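Counting checkpoints on the Stetow road

I have been keeping a spreadsheet of checkpoint reports on the road between Jamus and Stetow since February. The ceasefire text has been public for months, and almost everything written about it deals with the signing. I wanted to know what it says about roads, and whether the monthly monitoring bulletins can be used to check it.

Article 3 allows each side to keep "fixed control points" on the trunk road at places listed in an annex. Temporary points are allowed for up to 40 hours after a security incident, and must then be removed. The annex was never published. What we have is a partial list read out at the Fragkou talks, which Markos Zacharopoulos typed up at the time and posted the same evening. I have used his version throughout.

The bulletins record 205 checkpoint sightings for the period I looked at. A sighting is one patrol passing one checkpoint once, so the same barrier can appear many times. After merging entries with the same kilometer marker and the same armed group, I get 87 separate locations. Most of the merging was simple. The entries south of Tredow were harder, as two patrol teams used different zero points for their kilometer readings until someone noticed.

The definition of an incident matters more than the total. The text does not say who declares one. In practice the local commander does, by radio, and the bulletin writes it down the next day. A barrier can stay up for 40 hours, come down for a morning, and go back up after a new declaration. On paper each of these is a separate temporary point and each is within the rules. A truck driver would see one barrier with a short gap. 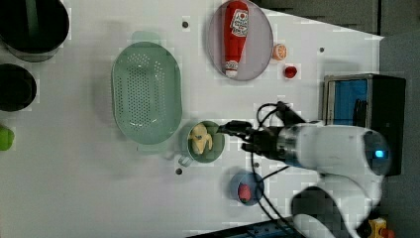

Banafsheh Jalali wrote in to say that I was reading the clause too generously. Her point is that the Article 3 limit is tied to the incident and not to the barrier, so a second declaration over the same incident should not restart the clock. I think she is right about the wording. The trouble is that the bulletins give no incident numbers, so there is no way to tell a repeat declaration from a new one.

She also asked whether I had separated army posts from those of the local militias. I had, but badly. The bulletins use "allied forces" for at least two different groups, and the meaning shifts partway through. I have now split that column and marked the unclear rows with a U.

One correction to my earlier post: I said the Tredow bridge post was missing from the Fragkou list. It is there, under the old name of the village. Evangelia Koutsoukos pointed this out and I have fixed the sheet.

Next I want to compare the declared incidents with the clinic admissions — if the Stetow clinic agrees to share monthly totals. I have asked twice. The spreadsheet stays at the same link, and the merge rules are on the second tab.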